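Talks > Workshop Day > Speaker Notes

Schedule Speakers Notes Recordings Contact

We use cookies to remember your settings. Accept / Manage

The stop that didn't stop: a fault on the two-arm garment cell
Speaker notes, Ghada Majali
22 Dec 2020

Start with the fault. Don't do the company intro, the chair will have done it.

In September one of our two-arm cells at Flirkgate kept pulling after it had been told to stop. The right arm halted. The left arm carried on along its path for 98 milliseconds more, holding one side of a jacket, and the seam at the shoulder opened up. No one was hurt. Elias Dabbas was standing at the front rail with his hands outside the cell.

Pause here. People will want to know if a hand could have been inside. Yes, it could. At that time we let operators reach in to straighten a sleeve while the arms were in hold.

Next: how the cell is laid out. Two arms on one mounting plate, side by side, grippers meeting over the cloth. Each arm has its own cable run and its own board at the front edge. Say this slowly, as the rest of the talk hangs on it. Two arms doing one job, two separate boards.

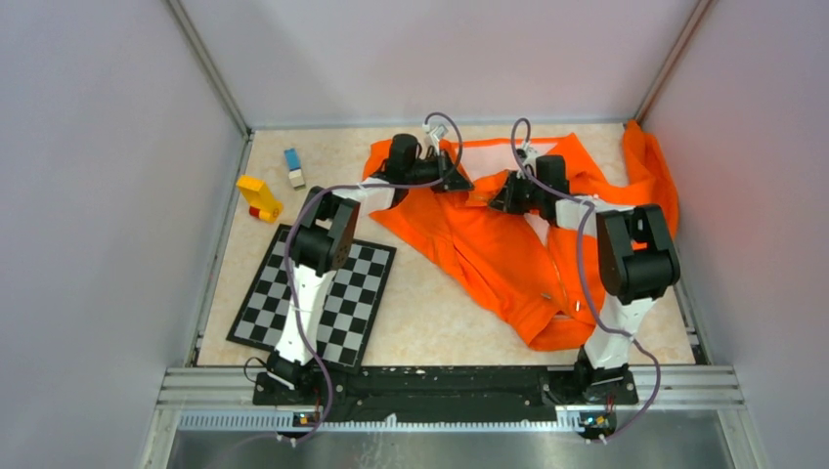
Walid Obeidat read the draft of these notes and asked why I call it a stop fault at all, when both boards did what they were built to do. His view is that we had a design with no shared stop and got away with it for 200 hours. I think he is right and I have kept the word "fault" only for the title.

What the log showed:

The right gripper hit its force limit and its board raised a hold. The hold went up to the host computer. The host passed it down to the left board as an ordinary message, in the same queue as position updates. There were 20 position updates ahead of it. The left board worked through them in order.

So the left arm was still moving while the right arm held tight. With a rigid part the left gripper would have hit its own limit almost at once. Cloth gives. The slack came out first, and the force on the left side stayed low until the fabric was straight, then went up very fast.

We had tested the stop. We tested it with a plastic block held between the grippers, and both arms stopped close enough together that the difference looked like noise. Zakhar Hnatiuk went back to those traces afterward and the delay is in there. It's short, since the queue was nearly empty during the test. We read the result as a pass.

If there is time, mention that the red button was never part of this. It cuts power to both arms and always has. The trouble was with the automatic hold, which people had begun to trust as if it were the button.

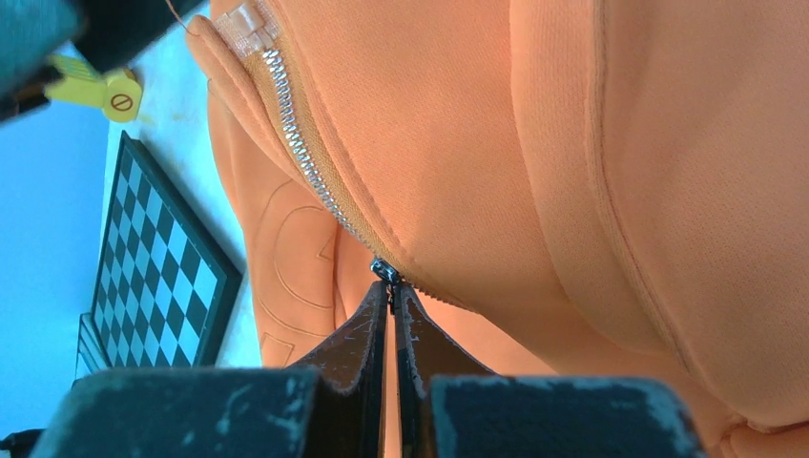

Zipper work is where the same fault would do the most harm, and I want to spend a few minutes on it. In most folding moves the grippers press down on the cloth and a late stop drags it a little. With a zipper, one gripper may be on the slider while the other holds the fabric steady, and the pull runs straight down the teeth. The fingertips come in right under the slider with only a narrow gap between them, so a fingertip that moves late has very little room before it is loading the metal. Fabric also bunches around the fingers below the slider, and the force reading can't tell a fold caught in the grip from a slider that has jammed. We had the limit set high to get past that. It is lower now, and we accept more false stops.

Changes we made:

- A hard-wired hold line between the two boards. The host is told about a hold but doesn't carry it.
- The queue is dumped on any hold.
- No reaching in during hold. Power off first, every time. Nadine Abou Jaoude rewrote the work card and it's one page.
- Stop tests are done on cloth, with slack in it, while the host is busy.

We ran 3,000 forced holds with the new line. Both arms stopped inside the limit on every one. Don't oversell this. All of those were on one cell, with one set of boards.

Still open: the brakes. If a hold comes while an arm is reaching far out, it sags a little before the brake bites. Pallard has the drawings and we're waiting on their answer.

Questions I expect: cost of the hold line (small, mostly labor), whether the older Gratus cell has the same queue (yes, and it is switched off until it gets the same wiring), and whether we told the customer. We did, the same afternoon, with the log attached.

Leave the log plot up during questions.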